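Background Players and Stand-Ins Wanted for "Nutetholm," Season 2

Ikari Pictures is casting locals for the new season of our half-hour comedy
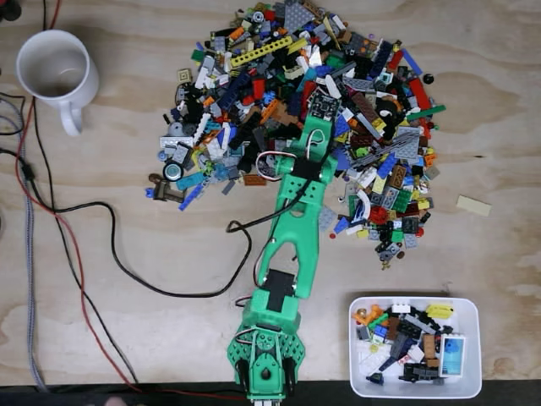 Sorting LEGO pieces on a plywood tabletop.

We're back! The town council of Nutetholm got picked up for another year, and we need people to fill its streets, its bowling alley and one very long wedding. If you live within easy reach of Hunda and have ever wanted to see how a sitcom gets made, please write to us.

We're looking for 200 background players, ages 18 and up, all looks and all walks of life. No acting experience needed. Most people work two or three days, though wedding guests should plan on a full week in November. We also need four stand-ins, who will be on set nearly every day and should be patient, punctual and happy to be around cameras and lights for hours.

Caoimhe Ó Riain returns as showrunner, and Hongjun Shi is directing the first block of episodes. Zeyu Lei joins the cast as the new deputy mayor — we've read the scripts and can't wait for you to meet her.

Special skills we'd love to hear about: bowling (good or terrible), accordion, ballroom dancing, sign language, driving a stick shift. If you own a car from before 1990, send a photo of that too.

Background work is paid by the day, with meals and parking included. Stand-ins are paid weekly. Fittings take place at the Yu Building, Room 331, and are paid separately.

To apply, send your name, height, clothing sizes, two recent snapshots and the dates you can't work to Hongmei Xiong in extras casting. Phone pictures are fine, no headshots required. Applications close 9 August 2024.

Questions about access on set, or about bringing a support person, go to Yufang Jia — she's glad to talk it through before you apply.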